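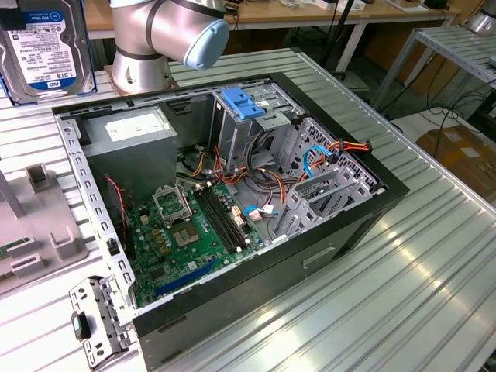 An old desktop tower on the bench at Stosodov, side panel off.

Hi, I'm Signe Kirkegaard, and I run Stosodov with Ívar Thorlacius. We teach robots to take computers apart and put parts back in, and we do it the slow way – by hand! One of us grabs the arm and leads it through the job, or sits down with the remote controls and drives it, and every try gets saved so the robot can learn from it.

I used to fix office PCs for a living (18 years of it, mostly under other people's desks), so I know how many small decisions go into getting one drive out of one case. Do you tilt it first? Which way does the latch want to go? How hard is too hard?

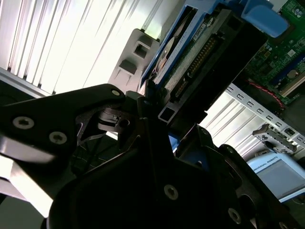

Those are the things I love showing a robot, and I'll happily do the same move all afternoon until it feels right. We've saved around 4000 tries so far, and yes, plenty of them are clumsy. We keep the clumsy ones too, especially the ones where the person driving got into trouble and found a way out.

Ívar looks after the software and is much tidier than I am. Védís Vigfúsdóttir joined us in August and is already the best driver we have.

We're in Ollthorpe, and Wednesday is our open afternoon. Come by, have a coffee and take a turn at the controls. If you've got a dead PC at home, bring it along – we can always use another one!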